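Light and Shade, Session 10: Reading Shadows Indoors

Welcome back! Last time we stayed outside with the sun, and now we come in under a roof, where (to my mind) shadows get far more interesting.

Start with the two words you will need all term. The umbra is the full dark part of a shadow, where none of the lamp can be seen. The penumbra is the soft border, where part of the lamp is still in view. A tiny lamp gives almost no penumbra at all. A wide one, such as a cloudy window, gives so much that the umbra may vanish before it reaches the floor!

Distance matters too. Hold a pencil 30 cm above a sheet of paper under a desk lamp, then lower it slowly to the page. Watch the edges sharpen as it comes down – I have done this for years and still love it.
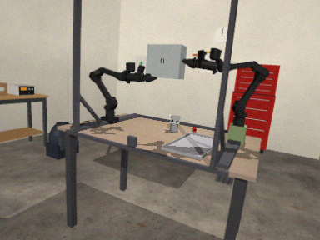
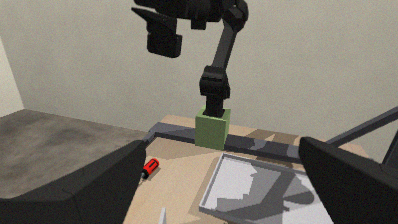
Fig. 29. Computer-rendered views of a light wooden tabletop.

Colour comes next. A shadow is rarely grey. It takes its tint from whatever other light reaches it, so a warm lamp beside a blue evening window will give you one bluish shadow and one orange one. Painters knew this long before anybody measured it, and you can see it at home on any white plate.

For practice, please work through the Gretier sheet before we meet again. Draw the lamp, the object and the surface from the side, then rule straight lines from both edges of the lamp past both edges of the object. Where the lines land, mark umbra and penumbra in different pencils. The Hinach sheet is harder (two lamps of unequal size) and is there for anyone who wants more.

Bring a ruler, a small torch and something with holes in it. A colander is perfect!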